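Norkanard
2020-09-07

Spent the long weekend reading the release notes for Tatov, the planner everyone in my feed is suddenly keen on. A few gripes, in no particular order.

The headline is "plans in under a blink". Fine. Plans for what? If both arms start tucked in and the goal is a spot of bare table, I could plan that with a ruler. Show me the time when one arm is already busy down there and the other has to reach past it.

They report the median. Of course they do. I don't care about the median. The runs that wreck my afternoon live out in the tail, where it chews on a path for ages and then hands back something with the elbow pointed at the ceiling.

I ran it myself, 800 queries on our two-arm setup, same start poses I use for everything. Most came back quickly, I'll give them that. The slow ones were slow in clumps, all near the middle of the table where the arms share space. That's also where all the work is.

And the collision model ignores cables. I asked. The answer was "users can add padding". So now I've got fat invisible sausages around both wrists and half the good paths are gone. Cheers.

Perception side is no better. The Skellness people have a stain detector that gives you a mask and a confidence score. Lovely mask. The score is the same for a fresh spill and for the shadow under the gripper, so what exactly am I meant to do with it?

My current fix is dumb and I'm a bit ashamed of it. Grab a look with the arms parked, save it, compare after each wipe. If the coloured patch got smaller, keep going. If it didn't, change direction. No learning anywhere. It's a subtraction.

Somebody will tell me a policy trained on 3,000 demos would handle this end to end. Maybe! I'd like to see it on a different colour of table first. And I'd like the failures posted beside the wins, in the same clip, at normal speed.

Force control is the part I'd defend. Pressing a cloth flat takes a steady push, and position targets alone will either skim over the top or lean on the table like a tired uncle. The Gatchalian controller does this properly and has done for years. No launch video, awful docs, works.

Except the docs list 2 different defaults for the damping value, on 2 different pages, and the code uses neither. I found that out the loud way.

Anyway, I'm not binning Tatov. I'll keep it for the big moves and do the last bit of reach by hand-written waypoints, same as in June. Would be glad to be wrong by the next release — put the tail numbers in the notes and I'll read them. 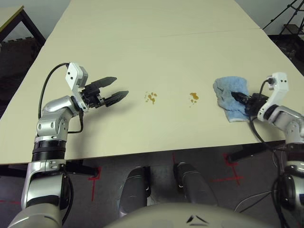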